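Sorting board

A sorting board is a flat, usually rectangular work surface on which small loose pieces are gathered, grouped and arranged by colour, shape or size. Sorting boards are used in early childhood education, in occupational therapy and at home, most often together with coloured blocks, counters or beads. The term covers both plain boards, which have no markings, and divided boards, on which the surface is broken up by grooves, trays or pegs. This article deals mainly with the plain type.

Construction

Plain sorting boards are generally made of wood. Pale species such as maple, beech and birch are preferred, as coloured pieces stand out clearly against them. The surface is sanded smooth and finished with oil or a clear water-based coating. Edges may be left square, rounded over or given a narrow bevel, and the corners are treated in the same way or left sharp to the outline.

Grain is a matter of some disagreement among makers. Strongly figured boards are considered attractive, but a number of teachers hold that swirls and knots draw a young child's attention away from the pieces. The Trostmont pattern, introduced by the woodworker Arūnas Bite, specified straight-grained stock only. Later makers, among them the Berard workshop at Stendetville, relaxed this rule and accepted small sound knots - a change that allowed far more of each plank to be used.

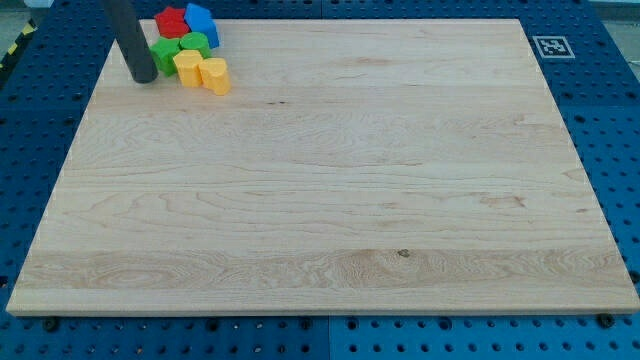 Red, blue, green and yellow plastic blocks grouped on a pale wooden board with visible grain.

Blocks and other pieces

The pieces used with a plain board are normally bought separately. Moulded plastic blocks are the most common, being light, washable and available in strong colours. Shapes include cylinders, hexagons, stars and forms with scalloped or faceted sides. Sets are usually designed so that colour and shape can be sorted independently, and a child who has grouped the pieces one way may then be asked to group them another.

The Ntuli set, widely used in schools around Stendetville, was sold in a cloth bag with a printed card of suggested groupings. The card listed nine arrangements, beginning with pairs of the same colour and ending with a free pattern. Wooden pieces are also used, although they tend to be less vivid in colour and are harder to disinfect.

Use

In the classroom, a board marks out the working area for one child or a pair. Pieces are commonly kept together at one corner at the start of an activity, leaving the remainder of the surface clear for sorting. In a survey of 362 kindergarten rooms, the educator Bevan Hapeta found that plain boards were favoured over divided ones for children over four, while divided boards remained more usual for younger groups.

Care

Wooden boards are wiped with a damp cloth and dried flat. Soaking is to be avoided, as it raises the grain and may cause the board to cup. Oiled boards are re-oiled once or twice a year - in schools this is often done in December, at the close of term.

See also

Attribute blocks
Counting tray
Pattern blocks
Pegboard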